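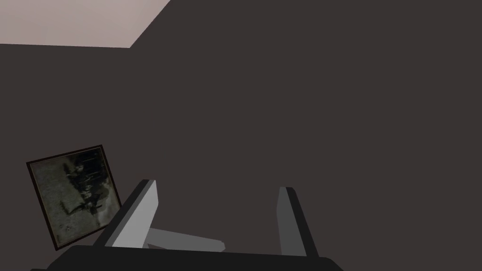
Can I put a second coat of matte paint on an interior wall the same day?

Wait until the following morning. The can label gives a recoat time measured in a warm, dry room, and dark matte colors hold moisture longer than pale ones. A second coat applied too early drags the first and leaves roller marks that show in side light.

The question came from the Musdale building, where the upstairs rooms are being repainted in June. The work covers 1434 square feet of wall. At two coats, and at the 490 square feet per gallon given on the data sheet, that comes to six gallons after rounding up. Order all of it in one batch and check that the batch numbers match. If they do not, pour the cans together into a large bucket and stir before starting.

Keep a wet edge. Work in sections one roller width at a time, top to bottom, and do not go back over paint that has started to set. Cut in at the ceiling line one wall at a time, then roll that wall while the cut line is still wet.

Scuffs on matte paint should be left alone for 30 days after the last coat. After that, use a damp white cloth with no cleaner. Rubbing hard will polish the surface and leave a shiny spot that can only be fixed by repainting the wall corner to corner.

Leftover paint goes on the shelf in room 19, labeled with the room and the month. Send questions for the next issue to Arlo Szabo.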